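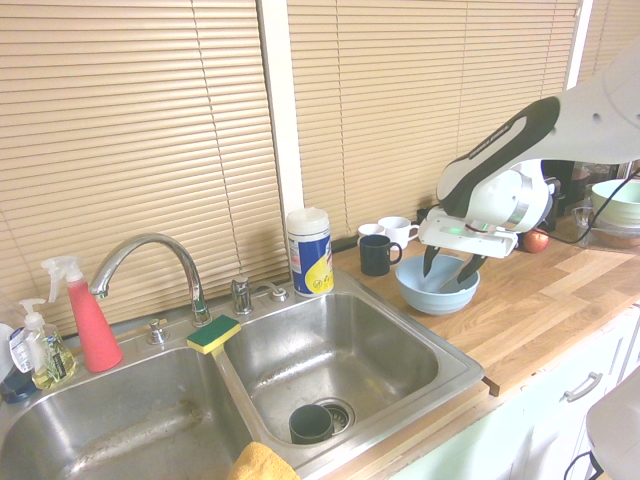
4. Running the bowl-and-sink task

Read section 3 first if the arm has been moved, borrowed or "tidied" by another club. The steps below assume the Fesard base is bolted down and the Iltunar control program is open on the club laptop.

4.1 Look along the counter before you switch anything on. Cables go to the back, away from the basins. So do phones, homework and sandwiches.

4.2 Put the light blue bowl within reach of the gripper. Any other bowl will do in theory. In practice the light blue one is what team Urkau trained on, and the arm has firm views about it.

4.3 Set the speed to 30 per cent. You may go up to 50 once you have three clean runs in a row, written in the log and not just remembered fondly.

4.4 Press Home and wait for the arm to stop. Then press Start and keep your hands off the counter.

4.5 Let the run finish. If the fingers close on nothing, log it as a miss - "nearly" is not a column on the sheet.

CAUTION: Keep the tap off during a run. The gripper is not waterproof, and the repair fund is about the price of a decent lunch.

CAUTION: The stop button is for stopping. Shouting at the arm has been tested at length and has no effect.

Note: Mugs on the counter are fair game for the extension task (section 6). Drink up first.

Note: If the arm drifts left after 9 or more runs, home it again. If it still drifts, see the Chowdary Cup rules on recalibration, which allow it between rounds but not during one.

4.6 Save the log, lower the arm to its rest position and switch off at the wall. Then do the washing-up by hand, as the arm can't do that yet.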